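Funari Two-Tier Counter Shelf: nine months with my spice jars

09/09/2024

I bought the Funari shelf last December, when my spices had finally taken over the whole counter by the stove and I was moving six things every time I wanted to chop an onion. I had looked at the Galura one first, and very nearly ordered it (it is a pretty thing!), but it cost 80 dollars and the Funari was 20, and for something that holds turmeric and garlic powder I could not talk myself into the difference.

It came from the Akl store over in Prorkbridge, and putting it together was easy enough, even for me. The legs are thin black metal and they lean outward a little at the bottom, so it takes up more table than you would guess from the top. Do measure where the feet will go. I measured the top and had to shuffle my toaster along.

What I love is the flat top. Jars slide on and off without catching on anything, and a quick wipe takes care of spilled powder, although black does show every speck of the pale stuff. I keep the tall jars up there, the ones I reach for daily, and the lower shelf gets the packets and the odd little tins.

The jars matter as much as the shelf, I think. Clear glass with a white lid is my favorite kind, because you can tell at a glance when you are running low.

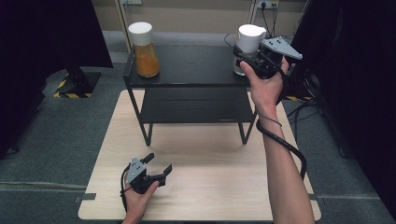 The black shelf, with jars on top.
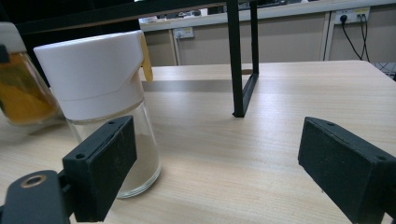
My one real complaint is the feet. They are small, and on a smooth tabletop mine creeps a bit if I bump it with my hip. I stuck felt pads under them in the spring and that mostly cured it, though one pad has come off twice now and I keep finding it under the bread box.

The listing had 2,648 ratings when I ordered, and plenty of people grumbled that it was smaller than they expected. It is small, I'll grant them that, but it has earned its spot in my kitchen and I would buy it again. Four stars, and five if they ever fix those feet.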